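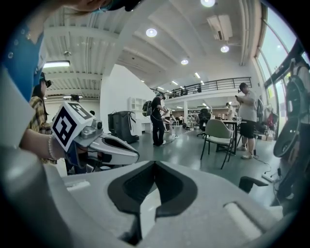

Figure 4. The big room at Maglaya, with its white corrugated ceiling and beams, a fluorescent strip light to the left and the round recessed lights.

4.2 What people said about the ceiling

I went into this part of the study expecting to write about benches. Benches were in the ethics form, benches were in the title of the grant, and I had a whole set of questions ready about bench height and where people leave their bags. Then the diaries started coming in and everyone wanted to talk about what was over their heads! So this section is about the ceiling and the lights at Maglaya, and the benches have been moved to 4.4.

We had 17 people keep a diary for eight weeks, using the free version of Itness on their own phones. They could write whatever they liked, whenever they liked, as long as it was about the room they were working in at the time. That gave us 1290 entries between the two sites (Maglaya and the smaller Skateo building over in Lirnow). Jennylyn Quiambao and I each coded the full set on our own, and then sat down together on a Saturday to argue over the ones we had marked differently. Most of the arguing was over the word "open", and I'll get to that in a minute.

If you look at Figure 4 you'll get a fair idea of what our diarists were looking up at. The ceiling has no tiles hiding it, so you see the corrugated panels and the beams running along beside each other, all white. There is a mix of lighting too, a fluorescent strip on one side and round lights set into the ceiling elsewhere. I had been in and out of that building for a good while before the study and could not have told you any of this. I'd have said "white, I think?" and left it there.

The diarists were far more observant. One of them wrote, in her first week, that she picked her spot by the lights before she thought about who she'd be sitting near. Another said the strip made his drawings look bluer than they did at home, and that he had started walking them across the room to check the colours under one of the round lights. A third, who does a lot of fiddly hand work, wrote three lines on shadows nearly every day and at one point drew us a little map (lovely thing, reproduced in Appendix B with her permission). We hadn't asked about shadows at all.

Back to "open". People used it for Maglaya constantly, and for Skateo hardly ever, even though Skateo has fewer walls inside. Jennylyn's first reading was that they meant the floor, as in lots of space to walk about and carry things. Mine was that they meant the ceiling. We went back through the entries where the word turned up and looked at the sentence on either side of it, and we were both partly right, which was a bit annoying for the two of us but good for the coding scheme. In the end we split it into "open (floor)" and "open (up)", and a third code for entries that could go either way. That third one is bigger than I'd like. A reader who wants to treat the whole lot as a single code can do so with the tables in Appendix C, and the comparison between sites still points in the same direction.

The beams came up in a way I enjoyed. Several people used them to say where they were in the room. "Under the second beam" was a perfectly good address by about the middle of the diary period, and it spread. In the early entries it belongs to two people who worked together, and by the end people who had never met either of them were writing it. At Skateo, where the ceiling is flat and plain, they used the door and the sink in the same way. I don't want to make too much of this, but I do think a ceiling with some structure showing gives people something to steer by, and I'd love for somebody to test it properly in a building with more than one big room.

There were grumbles as well. Sound was the main one. People thought the hard surfaces overhead made voices carry, and they wrote about hearing the far end of the room as if it was right beside them. We took no sound readings, so all I can report is what they told us. A few also found it tiring to shift between the two kinds of light in a single afternoon, and one diarist wore a cap indoors for that reason from September on and was quite cheerful about it.

One thing I'd do differently. Itness cuts each entry off at 1000 characters, and we only noticed when somebody's very good description of winter light stopped in the middle of a word. She rewrote the end for us from memory, and we've marked that entry with an asterisk in the tables.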